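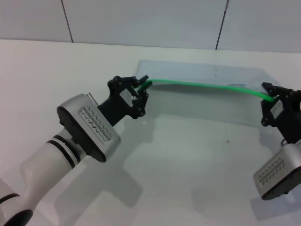

Hadi Sabbagh reckons the garden hose is the most abused object in any backyard, and after going through the letters that came in for this entry I'm inclined to agree with him. So, hoses!

A garden hose is a flexible tube for moving water from a tap to wherever you'd like it to be. Early ones were leather, stitched or riveted along a seam, and they leaked like anything. Rubber took over in the nineteenth century and vinyl came along well after that, lighter and cheaper but a bit of a pain in cold weather (it goes stiff and remembers every loop you ever put in it).

Most hoses you'll buy have an inner tube, a layer of braided or knitted reinforcement, and an outer cover that cops the sun. The reinforcement is what you're paying for. My first one had none, and it kinked if you looked at it sideways. Green is the traditional colour, which I've always thought was a bit daft for something you're meant to spot before the mower does.

Diameter matters more than people expect. A 12 mm hose is the usual size in Australia, and an 18 mm one carries a lot more water, handy if you've got a long run down to the veggie patch. Friction along the wall eats into the flow, so a very long, skinny hose gives you a sad little dribble at the far end.

Storage is where the arguments start. Silvia Šimko wrote in to defend the figure-eight coil, laid flat on the ground, and I've come round to it because each loop cancels the twist of the one before. Reels are tidier. I hang mine on an old wheel rim, out of the western sun, and I drain it first by walking it downhill over my shoulder.

Drinking from the hose is a childhood memory for heaps of us, but ordinary garden hose isn't made for it. Look for one labelled safe for drinking water, and run it for a bit before you fill a bottle. Water that's been sitting in a hose all through a December afternoon can come out hot enough to scald, so keep it off the dog and the tomatoes until it runs cool.

See also: tap fittings, drip irrigation, soaker hoses.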